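Itwood Backdrop Frame, 2 Months On

Posted 2020-01-30 by Chutima Onsri

I set up small parties and the odd wedding reception on weekends, mostly in church halls and backyards, and I have bought enough bad backdrop frames to be suspicious of all of them. The Itwood caught my eye because the product page claims one person can put it up without tools. Every product page claims that. I paid full price, 318 dollars with shipping, and I've used it through most of the winter.

What you get is a folding frame, two weighted feet, a bag of spring clips and a carrying case. The instructions are one sheet, folded in four, with drawings small enough that I ended up using my phone to enlarge them. There's a step where the crossbar goes in before the side poles are fully extended. Miss it and you start over. I missed it twice.

Setup time

The box says five minutes. My best is eleven, and that was on a flat gym floor with good light and no guests wandering in early. On grass I gave up on doing it alone and had Kittipong Ratanaporn hold the far pole while I leveled the feet. He has put up more tents than I have and he didn't think much of the pole locks either. They are twist locks, and if your hands are cold or you've just been handling ribbon glue they slip.

Once it's locked, though, it stays locked. I'll give them that. I hung a full drape and a garland across it for an engagement dinner and the bar didn't bow in the middle, where my old Okix frame sagged like a hammock with half the load.

The feet

Too light for outdoor work. The listing calls them "weighted," and I suppose they do weigh something, but in any kind of breeze you'll want sandbags or a couple of water jugs hidden behind the fabric. Itwood will sell you extra weights. I think a frame at this price should come with them — and I said as much in my email to the company, which got a polite answer about a spring bundle due in March. We'll see what that costs.

The clips

The bag is supposed to hold 100. I had plenty, so I have no complaint about quantity. The quality is all over the place. The larger ones grip velvet and heavy satin just fine. The little ones let go of anything thicker than a bedsheet, and one sprang off during a toast and landed in the salad. I've gone back to plain office binder clips for the heavy panels, painted to match.

Fabric and color

They also sell a "wedding white" drape cut to size, 31 dollars extra. Skip it. It's closer to cream, it shows every fold line from the package, and it needs a long steaming before it looks like anything. I got a nicer one from Kaewsai, a fabric shop near me, and hemmed it over a weekend. If you can't sew, a tablecloth clipped over the bar does a fair job from ten feet away.

Packing up

Takedown is the best part of owning this thing. Poles collapse, feet unscrew, everything goes into the case with room left for the clips and a roll of tape. The zipper on the case feels cheap and I don't expect it to last the year, but the handles are stitched well and the shoulder strap doesn't dig in.
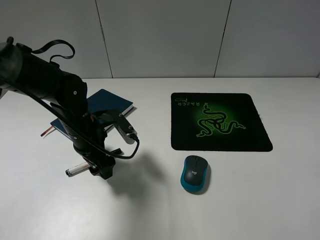 Compared with the Onier

A bride's mother lent me her Onier frame for one afternoon, so this isn't a long test. It's heavier and takes up more of the trunk. The locks are push buttons, which I much prefer, and it stood in the wind without extra weight. It doesn't go as wide, so a long head table would stick out on both sides. If most of your parties are outdoors and fairly small, I'd look at that one first.

Would I buy it again?

At full price, no. On sale, with the weights thrown in, probably. It does the main job indoors and it carries easily, and my clients haven't noticed any of the things that annoy me. But "one person, no tools, five minutes" is an ad writer's idea of a Saturday morning. Bring a helper, bring your own clips, and practice with the crossbar at home before you try it in front of the caterers.

Three stars out of five.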